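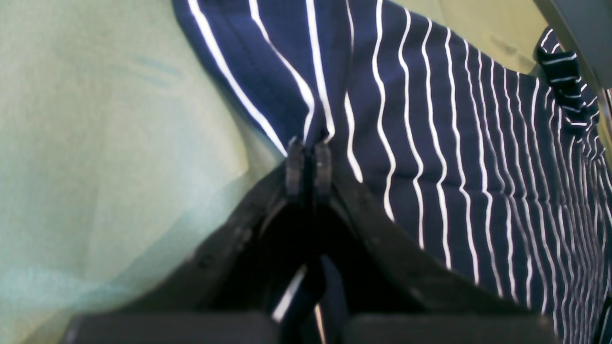
Flenach Laundry and Ironing, Howells
Frequently asked questions

How do I bring my clothes?
In any clean bag. Please write your name on a paper and put it inside. If you have more than 20 pieces, we also ask for a list, so we can check it together at the counter.

Do you wash dark and light clothes together?
No. We sort everything by color before washing. Striped shirts in navy and white go with the dark clothes, in cold water. If the shirt is new, please tell us, and the first time we wash it alone.

What temperature do you use?
For most shirts 30 degrees Celsius. If the label says something else, we follow the label. When the label was removed, we use the coldest program.

Can you fold striped shirts so that the lines stay straight?
Yes. Lenuța Roman does our folding, and she lays each shirt face down, with the sleeves to the back, and follows one stripe from shoulder to hem. Tell us if you prefer hangers. Hangers are free if you bring them back.

I want to fold at home. Do you have some advice?
Put a soft cloth or a blanket on the table first, in one plain color. On a plain cloth it is easier to see if the edge of the shirt is straight. Smooth the sleeves with your hand before you turn them. Do not pull the fabric, only press it.

My shirt came back with a crease. What can I do?
Bring it to us in the same week and we iron it again without payment. Creases near a seam are difficult — sometimes they need steam two times.

Do you accept fleece and blankets?
Yes, but we do not iron fleece. It is dried on low heat and folded.

How long do I wait?
Normally two days. In July we close for one week, and the dates are on the door.

Do you deliver?
We deliver in Howells and Nidham, for orders above 35. For Tiststead, please call first and ask for Sebastian Pop.

Something is missing from my bag. Who do I ask?
Ask Floarea Ursu at the counter, before noon if possible. Please keep your ticket, she will need the number. Clothes without a name stay on the shelf behind the counter for 30 days.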